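Print this page | E-mail this page

About Us

Arruda is a small company which repairs, cleans and sends back things for the table and the kitchen. Most of what comes to us is plastic, wood or enamel: cutting boards, trays, salad servers, storage boxes with their lids, handles of pans. We are in Russtead since the beginning, in two rooms over the old post office, and we have there one long white table, good windows and very many drawers.

My name is Osvaldo Arruda. I started the company and I write these pages myself. English is my third language, so I ask the reader to forgive me a word here and there. Jailson Barbosa reads the pages after me and corrects what he finds. He has worked with me from the second year and he knows more than I do of color and of polishing.

How the company began

Before Russtead I worked for a firm which rented out furnished apartments. Each time a guest left, somebody had to go through the kitchen and decide what stays and what goes in the trash. I was this somebody. I saw good boards thrown away for one dark stain, and sets of six bowls thrown away when one of them had a scratch. I began to take such things home in the evening. I tried on them sandpaper, oil, baking soda, lemon, and some other methods that I do not recommend.

After one winter I had a cupboard full of repaired things and no place for my own plates. A neighbor asked if I could do her bread board, then her sister asked the same, and in January I rented the first room. The second room we took when the drying racks no longer left a path to the door.

What we do

People send us a thing by mail or bring it by hand. We write a card for it with the name, the material as well as we can tell it, and the problem in the words of the owner. We keep these words as they are. "It smells of onion" is more useful to us than a long technical explanation.

Then the thing is washed, dried and left to rest overnight. On the next morning we look at it again, near the window, and decide. There are four possible answers: we can repair it, we can only clean it, we can do nothing but it is still safe to use, or it must be retired. The owner receives this answer by letter or by telephone and nothing is done before he agrees.

We had 963 items through the door in our last full year of work. Of these, 517 were cutting boards of one kind or another. I did not plan to have a company of cutting boards, but this is what people have in their kitchens and what they use every day, so it is natural.

Colored things

A special part of our work is the colored kitchenware, and in particular the greens. Jailson has a great liking for them. Green plastic is difficult, for the reason that it changes so much with the light. The same piece can be almost yellow at one end and olive at the other, and when we judge if a color has faded, we must turn the piece many times and look at it from the edge and from the face. A glossy face also reflects everything near to it, plants included, and the beginner takes a reflection for a stain. Every person who learns with us has made this error, and I made it too.

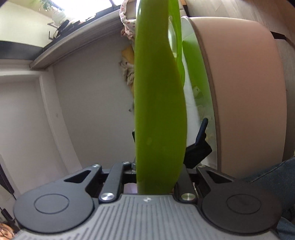
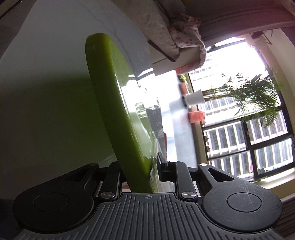
Lime green, at the white table.

Small marks and what we think of them

A pale spot or a scuff on a colored board is the most common question we receive. Our opinion is simple. If the surface is smooth under the fingernail, the mark may stay. It does no harm and to remove it we would have to take away a layer of the gloss, and then the owner has a bigger dull place where he had a little pale one. We have a rule that we do not polish a mark smaller than a grain of rice unless the owner asks us two times.

Deep cuts are another matter. In them the food remains and the brush does not reach. On a wooden board we can plane and sand. On a plastic board we can scrape the surface with a flat blade, when there is enough thickness for it. A thin flexible mat with deep cuts we send back with the advice to buy a new one, and we do not charge for the advice.

How we keep the table

The table is the center of the work and we are strict with it. The top is cleared each evening, and washed with warm water and a little soap. No coffee is put down on it. Papers have their own shelf. Packing material is allowed on the table only during the packing, and after this it goes back to the box under the window, also the pieces that seem too small to keep.

I am told by visitors that this is exaggerated. But a grain of sand under a polished board makes a line which takes one hour to remove, and we have both lost this hour more than one time.

Boards stand on the edge when they dry and they never lie flat. In this way the air comes to both sides and the board does not bend. We suggest the same at home, with a space of two fingers between one board and the next. A board leaning on a wet wall is not drying, it is only waiting.

Packing and sending

Everything that leaves by mail is wrapped in soft paper first and only then in the outer wrapping. Sharp corners receive a folded piece of cardboard. Long things such as spoons and servers are tied in pairs with the bowls turned inside. We send on the same day if the packet is ready before 3 p.m., and otherwise on the next working day.

Please keep the box in which the thing arrives, if you have a dry place for it. Many of our customers come again, and a box that fits is worth more than it costs. Jailson has a shelf of returned boxes and some of them have made the journey five or six times.

The Somberg method and the Cletier oil

Two names appear often on our cards, and people ask what they mean.

Somberg is what we call the slow way of cleaning: a cool bath, a soft brush, rinsing, and again a cool bath, during two days. The name comes from the village where I learned it from a woman who washed the trays of a bakery. It does not look impressive. It is good for old plastic, which does not like very hot water.

Cletier is the oil that we mix for wood. It is made in small batches of 13 bottles, which is how many fit in the tray we have for filling. We do not sell it in shops. A customer whose board we have treated can ask for a bottle and it goes in the same packet. It is for wood only, and on plastic it will make nothing except a sticky board.

What we do not do

We do not repair knives, glass or anything with an electric cord. For knives there is a good sharpener at the market in Russtead in the mornings. We do not dye faded plastic, although we are asked for it each month, as we are not sure what the dye does when it touches food. We also do not give a price from a photograph. We have tried and it ended in a wrong price every time, sometimes for us and sometimes for the customer.

We keep an item for 2,000 hours after the answer is sent. This was the number which Jailson proposed when I asked him for "something less than three months," and I left it so. After this time, if we hear nothing, the item is given to the community kitchen, provided that it is safe to use.

Visiting us

You are welcome to come and see the work. The door is on the side of the building, next to the bicycle stand, and the bell is the lower one. The stairs are steep and there is no elevator, but if you ring and wait, one of us will come down and take the thing from you on the street. Mornings are better, the light is good until noon and we do the inspection then.

If you bring a board, please bring it washed and dry, and tell us how you use it. Fish, bread, onions, beets: it all helps. And if you have only a question, ask it also. Jailson answers the telephone and I answer the letters, some of them with delay.

Osvaldo Arruda
Russtead

Print this page | E-mail this page
Shared 13 times | 2 comments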